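Praklow Interior Surfaces, data card

Version 4. Maintained by Osamu Takagi and Masanobu Fujimoto.

Summary

Praklow is a set of 400 tileable surface textures for use in interior rendering: masonry, timber, plaster, ceramic and painted board. Each texture is supplied with a colour map, a normal map, a roughness map and a height map. The set was assembled for lighting tests in the Pamine renderer and has since been used for general architectural previews. It is a surface library only. No meshes, light rigs or cameras are included.

Contents

Files are grouped by material family, one folder per family, with a plain text index at the top of each folder. A texture name has the form family, serial, variant, separated by underscores. Variants share geometry and differ only in colour. If two variants have different height maps, one of them is a mistake and should be reported.

Colour maps are 8-bit, with channel values from 0 to 255, stored in sRGB. Normal, roughness and height maps are stored as linear data and must be loaded that way. Most reports of surfaces looking greasy or washed out come from a loader that applies the sRGB curve to roughness. Check this before opening an issue.

Scale

Every texture is authored to a physical width of 2 metres. The index gives the height, which differs between families because courses and boards have to repeat cleanly. Set the UV scale from the index and leave it alone. Stretching a masonry texture to fit a wall changes the proportions of the units, and the error is easy to see next to a door or a skirting board of known size.

Masonry

The masonry family covers brick, block and dressed stone. Bricks are laid in running bond, stack bond or English bond. Colour is assigned per unit from a short palette, then shifted slightly by a low-frequency noise layer so that neighbouring units do not match exactly. Mortar is a separate mask in all brick textures and can be recoloured without touching the units.

Light mortar needs care. At a distance the joints become thinner than a pixel and the wall can shimmer or form false bands. Mipmaps are supplied for this reason and anisotropic filtering should be on.
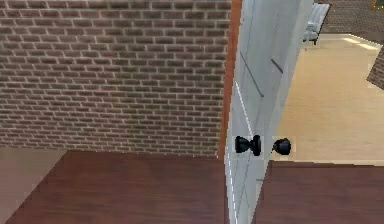 Fujimoto would take the mortar down a few steps before doing anything to the filtering, on the grounds that pale joints make aliasing worse than any sampler setting can repair. Takagi's position is that the mask exists so users can make that choice themselves, and the default values have been left as they were.

Timber and painted board

Timber textures run along the U axis. Rotate the UVs for upright members such as jambs and posts; the grain should follow the length of the piece. End grain is supplied for four species only. Painted board has no grain in the colour map and a faint brush pattern in the roughness map.

Known problems

Two of the plaster textures show a visible repeat on walls longer than the tile width. Dark ceramic glazes clip in the Jarkex viewer, which ignores the roughness map below a fixed threshold. The English bond height maps have a seam on the left edge at the lowest mip level.

Source material

Reference surfaces were photographed under overcast light in Miyazaki in August. No photograph is included in the release. They were used to set palettes and joint widths, and the maps themselves are procedural.

Licence and changes

Free to use and modify, with attribution to the maintainers. Send corrections as a patch against the index file. Issues are read on Wednesday.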